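Lillden Folding Guide
Section 4: Polo shirts

Polo shirts are my favourite thing to fold! The collar does half the work for you, and once you have the knack a whole pile goes down in no time.
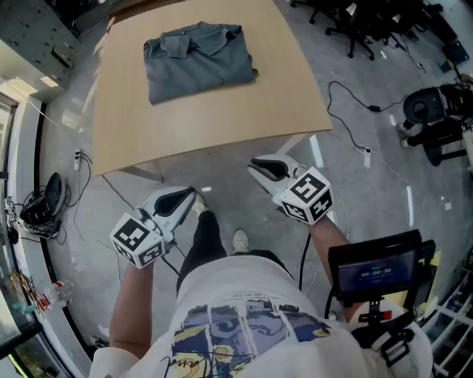
Any clean, flat table will do, as long as the shirt can lie full length with its sleeves out. Clear a bit more room than you think you need.

1. Fasten the buttons, all but the top one, and turn the collar down neatly.

2. Lay the shirt face down, collar pointing away from you. Smooth it from the middle outwards with flat hands (lovely job, this bit).

3. Bring one side in towards the middle, then fold the sleeve back so it lies straight down the shirt.

4. Do the same on the other side. Check that the two edges run parallel.

5. Lift the hem and fold it up to just under the collar. For a narrow shelf, fold in thirds instead.

6. Turn the bundle over, collar up, and give it a last smooth.

Note: A few small wrinkles are fine. If the bundle comes out wider at one end, open it to step 3 and try again.

Caution: Never fold a shirt straight from the iron. Let it cool on the table first, or you will press the creases in for good.

Stack with the collars at alternate ends and the pile stays level. Chantelle Baloyi's chart of shelf widths is on page 131.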